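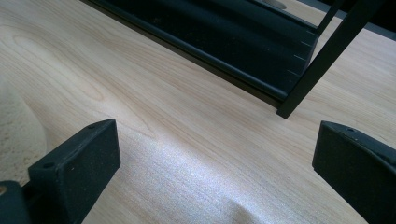
Wood grain with the light on it.

Right. I have been to small claims court and I have notes. Long thread, get a drink.

Last November I paid a firm called Semaan £367 to store the contents of my flat in Borncombe while the floors were done. They stored most of it. The rest they described in an email as "not currently located", a phrase I have since used about my own keys, my patience and one of my gloves.

I asked for my money back. They offered me a voucher for more storage.

So I made a claim online. The form is very polite. It gives you a box to explain what happened and a strict limit on how much you can say in it, and I can report that my first go was over that limit by a whole side of A4, mostly adjectives. Take the adjectives out early. It's quicker.

Then you wait. Then you get a letter telling you that you are waiting.

Semaan replied on the very last day they were allowed to. Their defence was two paragraphs long. One said they had never had my things and the other said they had looked after them with great care.

Next there's mediation, done over the phone. You never speak to the other side. A calm person rings you, then rings them, then rings you, like being thirteen and finding out through a friend whether somebody fancies you. Semaan went up to £100. I went down to £350. The calm person thanked us both for our time. 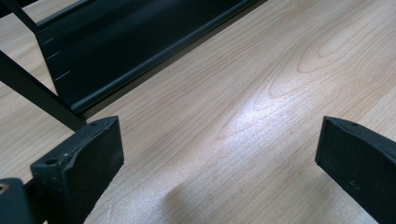
Same sort of pale wood, from low down.

The hearing was set for 12th April. I was told to send in everything I meant to rely on, in order, with page numbers. Mine came to 118 pages. I'd like to say they were all needed. Pages 60 to 74 were the same receipt, which the scanner had taken a liking to.

Some people upload their papers through a thing called Wukum. If you do, know that it logs you out when it senses you are nearly finished. It also renamed all my files "document". Every one. I took a paper copy to the post office like a Victorian.

What I wore, as three of you have asked: the funeral suit. Everyone there was in the funeral suit. The waiting area looked like a very badly organised wake with a vending machine.

The court is above the old Vellow building, second floor. The lift goes to one and three.

I had pictured wood panels and somebody banging something. It was a meeting room. The judge sat at one end of a table and we sat along the sides, and there was a jug of water that none of us touched the whole time for fear of it counting against us.

Semaan sent a man who had plainly been handed the file in the car park. I felt for him until he called my sofa bed "the alleged sofa bed".

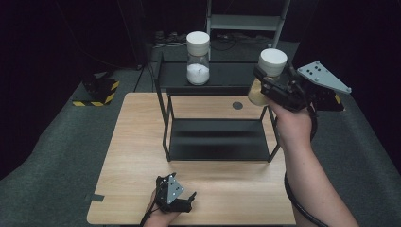
The judge had read all of it. I wasn't ready for that. She turned straight to page 31, which was their own check-in sheet, signed and dated, listing the alleged sofa bed, and asked him what he thought that was. He looked at it for some time. He said it seemed to be a sofa bed.

I'd written a speech. I got as far as "Thank you, I'd just like to" and she said there was no need. I practised that speech in the bath for a week.

Start to finish, 14 minutes. I've had longer conversations about bins.

She gave me the full £367 plus the court fee. Semaan have been told when to pay by. If they don't, that's a separate form, with its own fee, and I'm trying not to read ahead.

Useful bits, for anyone about to do this:

Write down dates as you go. I rebuilt mine out of bank statements and an argument on WhatsApp.

Number your pages by hand, last thing, after you've stopped adding pages. I numbered mine four times.

You can ask the usher anything. Ours had a drawer of spare pens and strong views on the lift.

Bring lunch. The machine takes only exact change and had only mints.

A few of you want to know if it was worth it. In money, yes, narrowly. In evenings, ask me when I've been paid.

Someone has just replied asking if the sofa bed turned up. No. Still not currently located.

Search posts Go
Contact | Copyright | Back to top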